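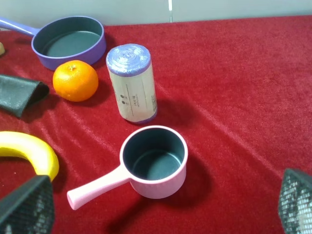

The Pull of the Old Grid

For most of the last century, the town of Trenthorpe bought its electricity from whoever owned the wires, and few residents gave the matter much thought. The bills arrived, the lights stayed on, and the gas-fired station on the river at Probert employed enough local people that its stacks appeared on the high school yearbook. The station is now scheduled to close, and the question of what should replace it has divided the county more sharply than any issue in recent memory.

The station's owner, Rusudard Power, announced the closure in a short filing with state regulators. The plant's two older units had been running at a loss for several winters, the company said, and the cost of bringing them into line with new emissions limits could not be recovered from customers. A third unit would remain available through the following July to cover periods of high demand. After that, the site would be cleared.

In its place, Rusudard proposes a 200-megawatt battery installation on the same riverside parcel, charged largely by wind farms on the Irnel plateau to the north. The arrangement has an obvious appeal for the company. The transmission lines, the substation and the industrial zoning are already there, and a developer starting from open ground can expect to wait years for a connection. Replacing a retiring plant allows the owner to keep its place on the grid.

The appeal for the county is harder to measure. The Probert station paid property taxes on a scale no other employer could match, and the school district built its budget accordingly. Batteries need few workers once they are in operation. The company's application to the county lists 20 permanent positions, several of which could be filled by staff based elsewhere.

"The decision to close was made on economic grounds, and I do not dispute the arithmetic," said Heledd James, who chairs the county commission. "My concern is with the years in between. A tax base can disappear in a single budget cycle. It takes a great deal longer to build another one."

Commissioner James has asked the state legislature to approve a transition payment that would decline in steps over six years. A bill to that effect cleared one committee in the spring and stalled in the next, where members from districts without a closing power plant asked why their constituents should contribute. Supporters expect to bring it back next session with a shorter schedule and a cap on the total.

The debate over energy policy is often presented as a contest between fuels. In Trenthorpe it has mostly been a contest over timing. Very few of the residents who spoke at the public hearings argued that the old units should run indefinitely. Many asked why the closure could not wait until the replacement was built, tested and paying taxes.

Rusudard's answer is that delay carries its own costs. Keeping an aging boiler on standby requires a full crew, a fuel contract and a maintenance budget, whether or not the unit runs. Those expenses would be passed to ratepayers across the company's territory, which extends well beyond the county. Regulators have generally been reluctant to approve such charges unless the reliability of the system is in doubt.

Whether it is in doubt depends on which study is consulted. The company's own modeling finds that the battery site and the Irnel wind farms together can meet local demand in all but the most severe conditions. An analysis commissioned by the county reached a more cautious view. It noted that the plateau's output falls during the still, cold spells that settle over the valley in midwinter, when demand is at its highest, and that four hours of storage would not carry the system through a second night.

Rhun Bellis, an engineer who wrote the county's analysis, said the two studies disagree less than either side has suggested. Both assume that power can be imported from neighboring states in an emergency. The company treats those imports as dependable. The county's report treats them as likely - a distinction that matters if the same weather is affecting the whole region.

"Every system leans on its neighbors to some degree," Bellis said. "The useful question is how many of them are leaning at the same time."

The written comments submitted to the commission, 1296 of them by the close of the filing period, show how many separate matters have gathered around the project. Farmers along the transmission corridor raised access and drainage. Parents wrote about the schools. The local fire district, which is staffed mainly by part-time crews, requested training and a dedicated water supply before any battery containers are delivered. Rusudard has agreed to the training and is still negotiating over the water.

There is also the matter of the workforce. The company has offered transfers or retraining to all 60 employees who remain at Probert, but its nearest gas plant is a long drive from the valley, and many workers own homes whose value is tied to the local economy. Union representatives have pressed for construction jobs on the battery project to be offered first to departing plant staff. That provision appears in the draft agreement, although it would expire when construction ends.

The commission is due to take up the land-use permit on a Tuesday evening, in a session moved to the high school auditorium to allow for attendance. Approval would not settle the state's review of the closure, which is proceeding on a separate track and under different rules. Commissioners may attach conditions on noise, lighting and site cleanup. They have no authority to require that the old units continue to operate.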